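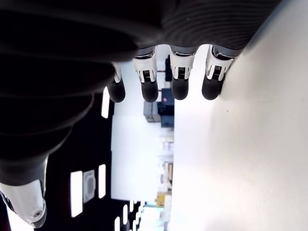
Black rubber fingertips, white finger segments

Festival wristband and single day ticket for Stavesus, how does it work?

Ylva Tangen
February 21, 2019

Hello all. I bought a ticket for the second day of the Stavesus festival in June, and my cousin bought the full weekend pass. We want to see Tamihana together, they play late in the evening. The ticket page says that day guests must change the ticket for a wristband at the gate in Wasotholm, but it does not say when this gate opens. Is it possible to collect the wristband the evening before? I also would like to know if I can go out to eat and come back in. Last year I was at a smaller festival with 200 guests and there it was no problem, but this one is much bigger. I have written to the organizer two times and got only the automatic reply. Thank you for your help.

24 shares

northstage_fan
You can't collect it the evening before with a day ticket. I tried this last summer and they sent me back to the campsite. The exchange opened at noon and the line was long until the first band had started. Bring the ticket printed or on your phone, and an ID with the same name as on the ticket. For going out and in again, they scanned my wristband both times and I had no trouble, but after 10 in the evening the gate was only for leaving. So if Tamihana play late you should eat before. The food near the small stage is good but expensive.

Jalinix
no idea about the wristband but Tamihana are great live, saw them in a club and they played the whole first album. get there early if you want to stand in front

northstage_fan
One more thing, the weekend pass has a separate entrance. Your cousin will be inside before you, so please agree on a meeting place. My phone had no signal there.

2 comments
1,234 views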